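Sorting tray

A sorting tray, in some trades also called a sloped bin, is a shallow open container in which mixed small objects are kept before they are separated. It usually has a square plan, a flat floor and four walls which lean outwards towards the rim. Sorting trays are used on workbenches, in repair shops, in schools and at home.

Form

The slope of the walls is the main difference between a sorting tray and an ordinary box. Round things roll back to the middle, and a hand can reach into the corners without difficulty. Grey is the most common colour, as both light and dark objects are easy to see against it. Some trays have small holes in the floor, either for screws or to let dust and water out.

The Hesgate workshop made a model with 2 floor holes and a rim 90 millimetres high. A later model by Trutell had a rim of 109 millimetres and was sold mostly to schools. Brutex made a similar tray in sheet metal — it was heavier, and its corners were known to rust.

Use

The contents are normally mixed on purpose or by habit: beads, small blocks, rolls of tape, sticks, crumpled packing. Large pieces are taken out first, because they hide the small ones. Strings of beads are lifted from one end, so that they do not pull other objects with them.

Wear

The floor becomes scuffed before the walls do. Dust collects along the lower edge and is removed with a dry brush. Stains on the walls do not affect the use of the tray — many old ones stay in service for years.

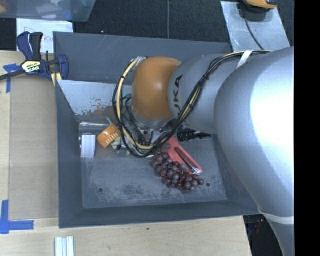 Sutherland, a later maker, produced a series of 2,000 trays with a removable floor, which could be turned over when one side was worn. The series ended when the workshop moved to deeper containers.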